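Firm Notes, September 2018

Ekport moves upstairs, mostly

After 22 years on the second floor, the law firm of Ekport and Vondska has taken the lease on the fifth. The lawyers are up there now. The files are coming along at their own pace, as files do, and anyone who needs a closed matter from before 2000 should ask Erlinda Tiongson at the front desk and bring a snack.

The name on the door has also changed. Clients who have been writing to "Ekport, Vondska and Manalo" should know that Mr. Manalo retired in February and would like his mail to stop. He has said this to several of us, once from a boat.

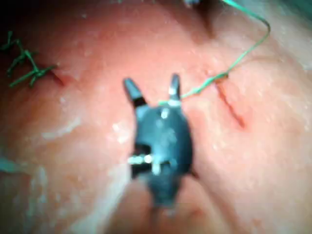 Nokuthula Hlongwane joins the litigation group

We are pleased to say that Nokuthula Hlongwane has joined us as a partner in commercial litigation. She comes from Grodport, where she spent most of her career on supply contracts that one side had read and the other had signed. She will take over the distribution disputes and the two construction matters that have been handed around this office like a fruitcake.

Nokuthula's first act as partner was to ask why our engagement letter runs to nine pages. A shorter one is being drafted. It stands at eleven.

Honeylyn Macapagal will work with her as senior associate and keeps all of her current clients. If Honeylyn is your regular contact, nothing changes except her extension, which is on the new phone list, which is on the old server. Call the main number and they'll put you through.
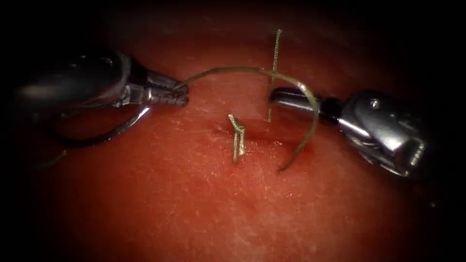
Page last changed: September 2018, by P. Mangubat

Lunch talks are back

Kanako Sasaki has agreed to run the client lunch talks again. The opening session covers notice clauses: where to send a notice, who has to sign it, and what a judge is likely to make of one that was sent by text message with a thumbs up. It lasts an hour, including questions. Last season the questions lasted an hour by themselves, so Kanako will be bringing a timer and says she is willing to use it.

Seats are free for clients and their in-house staff. Sandwiches will be provided. Those who wrote to us about the egg salad have been heard, and the matter is closed without any admission of liability.

To save a seat, reply to this newsletter or call Precious Mangubat. Please give your name, your company and the number of people coming. "A few of us" was hard to cater for last time.

Parking is still behind the building. The elevator now goes to five if you press the button twice.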